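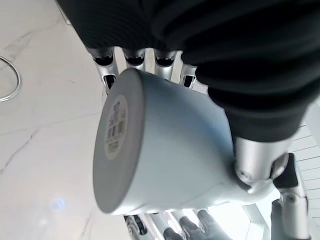
Leave the sticker on until the cup is back on a shelf, Kilian Frei told the sorting team at the Plidton reuse store in October, after a batch of donated tableware was put out with no record of where it came from. The store has since changed how it handles cups, bowls and mugs.

Under the new procedure, a label on the base of a piece stays in place through intake. If it carries a barcode, the code is scanned first. If the code does not read, staff enter the height, rim width and color by hand and assign a stock number. Old labels come off only at the wash station, where bases get a 30-minute soak in warm water before the glue is rubbed away with a plastic scraper. Metal blades are no longer used on unglazed or matte bases, which mark easily.

The store logged 787 ceramic items in the first month, out of roughly 3000 pieces of household goods. Cups made up the largest group. Of the ceramics, 13 were set aside for chips at the rim or hairline cracks and went to the Wokville yard as fill material.

Inspection now starts with the cup on its side. The base is checked for cracks and rough spots, then the wall, then the rim and the inside. Pieces that pass are stacked no more than two high, with paper between them.

Rupert Kuster, who runs intake, said the side-first check adds a few seconds per cup but finds base cracks that were missed when cups were looked at standing up. He plans to use the same order for bowls.

Labeled stock is shelved in the rear aisle next to the glassware. Ceramics can be dropped off at the Lonia Street door until 4 p.m. Boxes should be marked on one side and left open at the top.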